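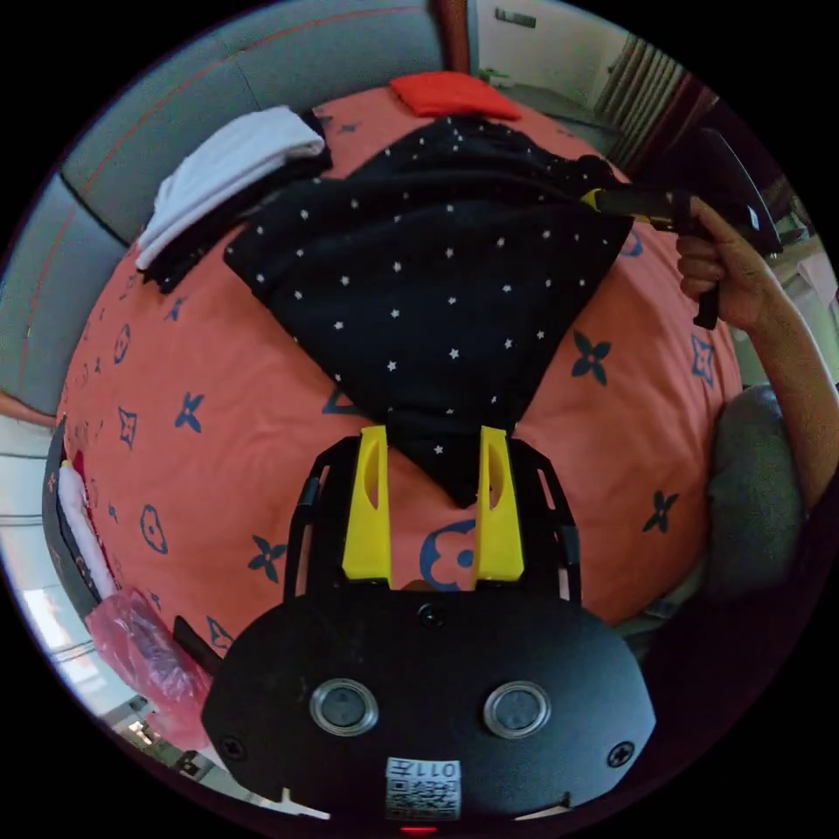

Folding clothes on the bed

Household tips, page 5. Last changed June 20, 2023

For many years I have folded on the kitchen table, and it was a mistake. The table is too hard, too small, and there is always a crumb or a ring from a cup. Now I do all my folding on the bed, and I want to write down how, as several readers in Vutudcombe have asked me for it after the page about ironing.

First make the bed. This sounds like extra work, but a flat cover is your table, and on a crumpled one you will fold the creases of the bed into the clothes. Pull the duvet towards the foot end, then smooth it with your forearm, from the middle to the sides. A cover with a strong pattern is no problem, you can even use the pattern. If it has motifs in rows, lay the side of a shirt along one row and you get a straight line without measuring.

Put the pile to be folded at the foot end and the finished stacks by the headboard. The headboard stops them from leaning over. It also means that you sit or stand at one place and the clothes travel only in one direction.

Thin cloth with a print

Thin dark cloth with a small print is the most difficult for me. It slides, and small stars or dots make the eyes tired, so one does not see where the edge is. My way is like this:

Take it at one corner and let it hang for a moment.
Lay it down with the corner pointing to you.
Stroke the wrinkles out towards the wide side, with a flat hand and not with the fingertips.
Bring the corner up to the middle, and then fold both sides in.

If it bunches at the far end, do not pull from your side. Go to the other end and open it there. When you pull, you only make the wrinkle longer.

Order of the stack

Heavy and dark things go at the bottom, light and white things on top. Marthinus Steyn from Vivthorpe wrote to me that he does the opposite, so that the whites are not touched by every hand that takes something. I tried it for one week. The thick trousers pressed everything under them flat, and the stack fell when I carried it. But if you put it in the wardrobe straight away, his way may be good for you.
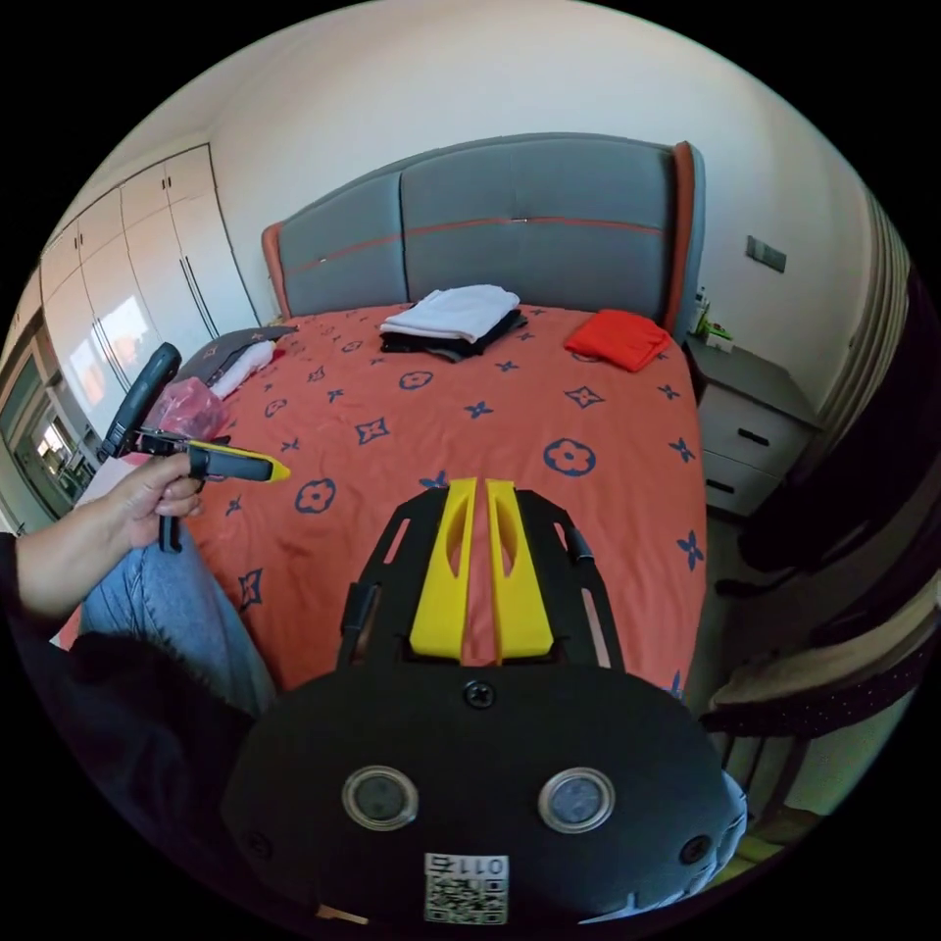
Keep the stacks low. I stop when a stack is as high as my hand is long, because more than this I cannot carry to the wardrobe with one arm and open the door with the other. Very bright things, red or orange, I lay apart in their own place until I am sure they do not give colour. With a new one I wait until it has been washed 3 times.

A plastic bag on the bed is useful as well. Into it go the things which need a button, the single socks, and whatever is for giving away. I like the kind you can see through a little, then I do not forget what is inside. Clear the top of the nightstand only if you need it for small pieces – handkerchiefs, belts, a scarf rolled up.

Into the wardrobe

Ambros Pichler asked if paper between the layers is necessary. For daily clothes, no. I use it only for woollen things which I put away after December and do not want to see again before the next winter.

Put the newest washed things under the old ones on the shelf, so that you do not always wear the same two shirts. Close the doors fully and wipe the fronts with a soft dry cloth, as smooth white doors show every finger.

Next page: bed linen, and how to fold a fitted sheet alone.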